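Unit 4 Handout: Laying Out and Using a Floor or Table Grid
Introductory Layout and Sorting, Tinham Workshop Course

Bring this sheet on Saturday along with your tape measure and a soft pencil. The long ruler and the chalk line are in the drawer under the window.

1. What the grid is for

A taped grid gives every spot on a work surface a name. Once the rows and columns are fixed, you can write "row 2, column 5" in your notebook and another person can set an object down in the same place the next day. We use it for the fruit placement exercise in this unit and again in Unit 6, when the objects are heavier and less regular in shape.

The grid does not have to be pretty. It does have to be readable from the side you are working on and from the opposite side.

2. Covering the table

Cover the table before you tape. Bare tabletops pick up adhesive, and a shiny finish makes the lines hard to see under the ceiling lights. Cardboard is cheap and can be thrown out at the end of term. Butt the sheets together without overlapping them. An overlap makes a step, and round things roll off a step.

Fold marks in the cardboard should run along a grid line where you can manage it. A crease in the middle of a cell will steer an apple to one side.

3. Taping

Use blue painter's tape. Measure along both long edges, put a pencil tick at each interval, and run the tape from tick to tick. Do all the lines in one direction first. Press from the middle of the strip outward. Tear or cut the ends, either is fine, but don't stretch the tape as you lay it or it will creep back and lift.

Where a line has to cross a seam, you can stop the tape on one side and start again on the other. The eye fills in a short gap. 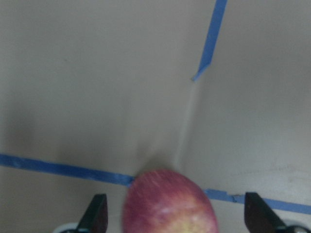
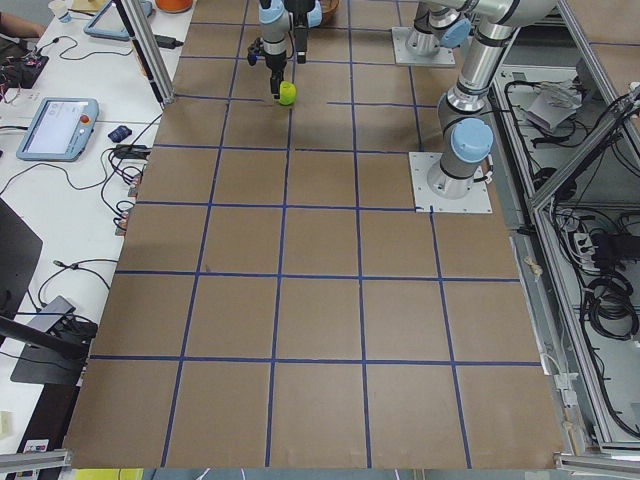
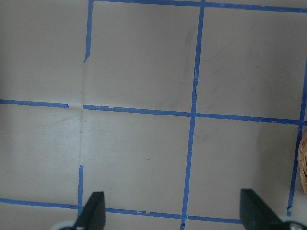

Blue tape marks the surfaces.

4. Numbering

Rows are numbered from the far end of the table, columns from the left as you stand at the near edge. Write the numbers in your notebook, on a sketch of the grid. Don't write on the table covering. Previous groups did, with two different systems, and the Sircombe worksheets still carry the mix-up on page 15.

5. Placement exercise

Work in pairs. One person reads from the Wanigasekara list, the other places.

Set the apple down in the named cell with the stem end up if it will stand that way. If it won't, lay it on its side and note which way the stem points. Let go and wait for it to settle before you record anything. An apple touching tape counts as being in the cell that holds most of it. If you can't decide, write both cells with a slash between them.

Record color as well as position. "Red" is not enough for fruit with streaks or a pale patch, so say where the patch is facing. Green apples are easier in this respect and harder to tell apart from one another.

6. Upkeep

Check the tape at the start of each session. Frayed edges can stay. Replace a strip when the end has lifted far enough to catch a sleeve, or when you can no longer tell which cell a line belongs to.

7. To hand in

Your sketch with the numbering, your placement record, and a paragraph of up to 200 words on which cells gave you trouble. Put everything in the Floltulham tray by the door. Late work goes in the same tray with the date written on top.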